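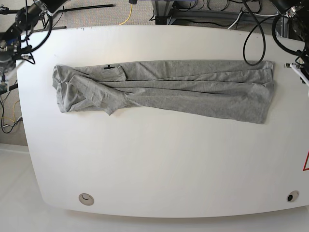
Slide 4: grey long-sleeved shirt, part folded, between the two arms.

6/24/20
By the Wollance team

Start with the shirt. An operator drives both arms by remote control, one in each hand, and we record every move.

A fold takes 90 seconds for a new operator. Ultow has 21 operators trained — say how long that took if asked.

Sleeves are the hard part. Pause here.

Then the target: 2000 recorded folds by October, all from Waltville. Next slide, guiding the arm by hand.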